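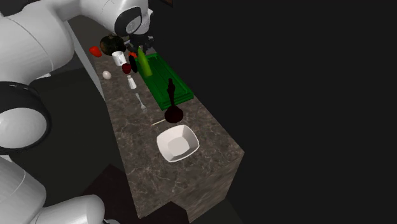
# Grallcombe Kitchen Sim: README and notes from the open day

Home | Data | Open day notes | Known problems | License

Posted in January by the Varirier data desk

Hi! If you came to the open day at Vestenton and grabbed one of the paper slips with a link on it, you're in the right spot. I promised a bunch of you I'd write up what was running on the big screen and put the files somewhere you could get at them, so this is both of those in one page. Sorry it took me a couple of weeks.

## What we were showing

The demo was a simulated Franka arm working at a marble kitchen counter. All of it is rendered, so there was no real arm in the building (a few people asked to shake hands with it!). We ran it on a desktop under the table from 10 in the morning until we got kicked out for the evening class.

Each run is a pick and place job. The counter gets loaded up with groceries and kitchen stuff, the arm gets a short written instruction, and off it goes. I like a messy counter, so there's usually a fork, an egg, a salt shaker and some random thing that has no business near food. Visitors typed their own instructions on the spare keyboard, and I kept every one of those that the parser could read. 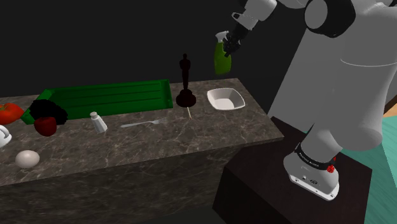

Tall things were the crowd favorite by a mile. Bottles give the arm a neck to grab, but then they swing a bit on the way over and you get that lovely gasp from the back row. The egg was requested constantly. The egg does not break in our sim, it's a rigid body with an egg mesh on it, so please don't use this set to learn anything about gentle handling.

## What's in the set

- 1,929 runs in total, all from the Grallcombe kitchen
- 294 of those were typed in by visitors on the day, the rest came from our own script
- 13 instruction templates for the scripted part
- a wide view and a close-up from near the gripper
- joint angles, gripper opening and the instruction text for each run

Visitor instructions are left as typed, typos and all. I took out people's names where they'd signed them (kids love to sign things) and changed nothing else.

## Getting it going

Unpack the archive, then run the viewer script from the top folder. It'll open the first run it finds. Arrow keys step through, space plays. If you only want the open day runs, use the list in the visitors folder and skip the rest, it's a much smaller download.

The success flag is set by the sim when the object ends up inside the target zone and the gripper is open. That's all it checks. A bottle lying on its side in the right place still counts, which I'd like to fix someday.

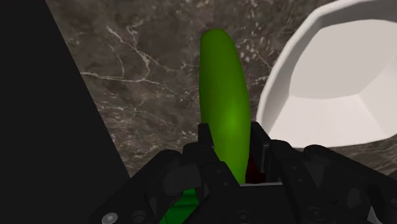 I spent more time on the close-up view than on anything else here, and it's still the one I get the most mail about. The gripper takes up a lot of it and can hide whatever's behind the fingers. If your model does fine on the wide view and falls apart on this one, try that first before you write to me.

## Known problems

- 6 runs have the instruction text from the run before them. They're listed in the errata file and I left them in.
- Object meshes are pretty low detail. Bowls look faceted up close.
- Đinh, our old logging tool, sometimes wrote the gripper opening one step late. The newer runs don't have this.

We're hoping to do another open day, probably on a Tuesday again, and with a second keyboard this time because the line got silly.

Contact: the data desk at Varirier, Vestenton | © Varirier | Back to top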